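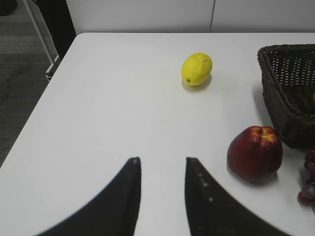 Guides > Automation > Budgeting a First Cell

How to Budget for a Produce-Handling Gripper

Start with the items, then the gripper, then the arm. Buying in the opposite order is the usual cause of a second purchase order.

1. List every item the cell must pick. Record the width and weight of the largest and smallest. A lemon and an apple can share one set of fingers. Grapes in a bunch need their own test.

2. Set the stroke. The Stoda two-finger unit opens to 116 mm. Leave clearance on both sides of the widest item.

3. Price the fingers as consumables. Carrilho lists a replacement pair at $400. Budget 2 pairs for the first year.

4. Add the wrist camera, bracket and cable. Udard sells these separately, and quotes often omit the bracket.

5. Reserve more than $2,000 for integration: table, mounting plate, guarding and setup time.

6. Ask for a trial with your own produce before signing. Grindotham runs them on Thursday. Send the container you plan to use as well, as rim height limits the approach angle.

Get lead times in writing. Fingers and arms often ship separately.

Filed under: Grippers, Cost Planning
14 shares | 3 comments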